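# About the Pasera Robotics Club

Pasera is the after-hours robotics club at Fulitz College. We started in April with seven members and one arm on loan from the engineering department. Membership is open to any student at the college, and you don't need to have written code or held a screwdriver before.

Our main project this year is called Wornico. The task is to get a robot arm to fit and remove parts inside an ordinary desktop computer, starting with the memory. It sounds small, but the slots are narrow and the case walls get in the way. We have logged 358 attempts so far and want to reach 1,000 before we enter the Yordanov Cup, a regional contest for student teams.
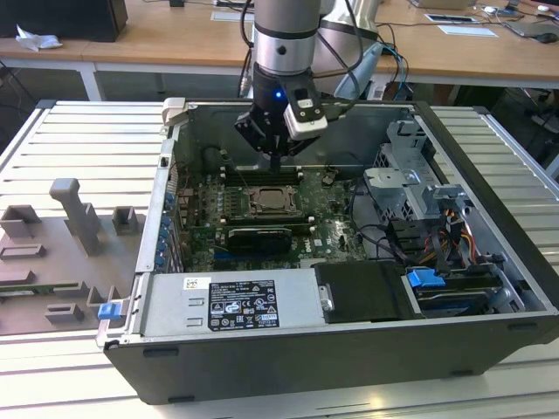 **Do I need to own any equipment to join?**

All tools, parts and computers are provided by the club, so you only need to bring a notebook.

Members work in pairs and swap jobs each session. One pair writes the movements, another draws and prints the holders and fixtures, and a third keeps the log. The log matters more than people expect - most of our fixes have come from reading back through old runs.

The yearly budget is £442, paid by the college. Most of it goes on printer filament and second-hand computer parts.

Page last updated 8 Aug 2023.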